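Wanted: People Who Sort Things for a Living (Paid, Short Term)

Skakska is looking for 2 experienced packers, shelf stockers or stockroom hands to help us test the claim that machines are ready to take over small sorting jobs. We have our doubts. We'd like yours too.

The job at hand is snack packets and three plastic bins. Anyone who has worked a store back room could explain it to a new hire in a minute. The people selling the Pondix system say it can be left alone with a job like this. We want that checked by someone who has done it on a bad shift with a line backed up.
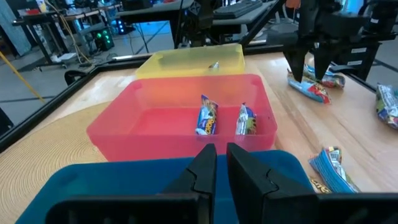

The sorting table, with packets in the bins and on the wood.

You will watch sessions, mark down every drop, wrong bin and stall, and then do the same work by hand so we have something fair to compare against. The plan calls for 1000 packets by machine and 1000 by hand. In our first trial, back in April, the log listed 171 moves that a person had to fix or finish. The sales sheet listed none. We would like to know what else gets left off sales sheets.

Crumpled packets count. So do packets lying on top of each other. If a person has to step in, write it down, even if it took a second. 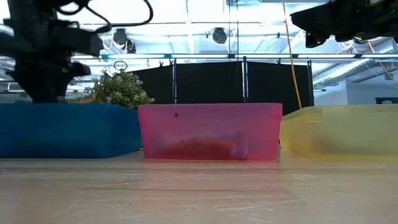
Pay is $700 for the full run, lunch included, whatever your results say. Sessions start at 8:30 a.m. and you'll be on your feet for a good part of the morning.

You need at least a year of packing, stocking or sorting work. No computer skills wanted. If you have ever worked for Pondix or Futholm, please don't apply. Fans of robots are welcome as long as they can keep an honest tally.

To apply, send a few lines on where you've worked and the most annoying thing you ever had to sort to Chiến Vi, test lead. Questions about pay go to Abhishek Solanki at the front office.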